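Trastton Sorting Cell, Bench Model

Print this page | E-mail this page

Price: $1,396 a month, arm included, table not included
Lead time: ask in August, when we know what the second half looks like

We sell the Trastton and we'd like to sell more of them, but read this before you call. Most of the people who ask us for one want it to clean up after children, empty a returns bin or put a break room back in order. It can do a little of that. It is slow at it and it needs somebody nearby.

The cell takes mixed items out of an open bin and sets them down in a place you choose. That's the whole job. It doesn't fold or wipe, and it won't open a drawer unless you pay Dornis to write that part for you. We've seen their quote and would not pay it.

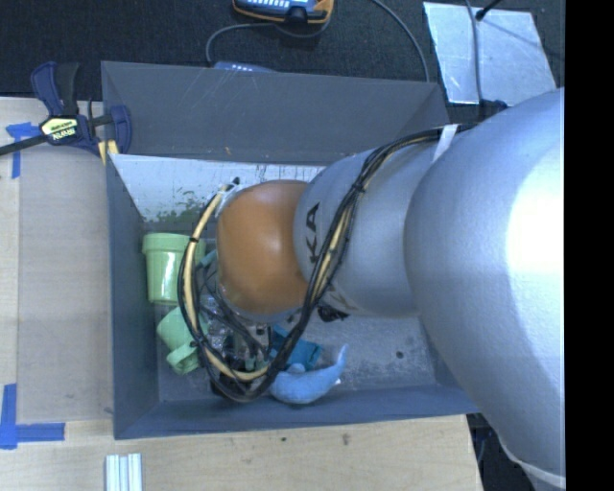 Picking from a bin is the chore everybody thinks is easy. A hard box in a known spot has been a solved problem for years, and if that's what you have, buy something cheaper. Household stuff is worse. A cup tipped on its side wants a different approach from an upright one, and a plush toy gives way when the fingers close, so the arm can't tell a good hold from a bad one by width alone. Sloping bin walls cost you more reach than you'd expect, too. Clamp the bin to the table. If it creeps during a shift, every pick after that is a little bit wrong, and the software will not mention it.

Beril Gezer ran our acceptance test at the Bistora shop: 300 picks from a mixed bin with the factory settings. The cell stopped and asked for help on 7 of them. The brochure calls that hands-free. I call it a person who can't go to lunch. Yannick Delorme cleared the same bin by hand before his coffee was done, and he wasn't hurrying.

What you get
Arm and controller
Gripper with 2 sets of finger pads (the soft ones wear fast)
Handheld pendant
Setup visit by Petrică Mocanu, one working day

What you supply
A table that doesn't rock
Bins, all the same size if you can manage it
Clamps
Someone who will read the manual

Who should buy it
Shops with a dull, steady stream of small things and a worker who has better work waiting. Labs and schools, sure. The Leclerc warehouse kept theirs after the trial and uses it at night on slow-moving returns, where a stall until morning hurts no one.

Who shouldn't
Anybody furnishing a home. Ask again when a machine can find the toy under the blanket and know the blanket isn't also a toy.

Rentals can be sent back after the first month. We charge for freight and for missing finger pads.

Questions on this item: Thierry Leblanc, equipment desk | Contact | Copyright Bistora | Back to top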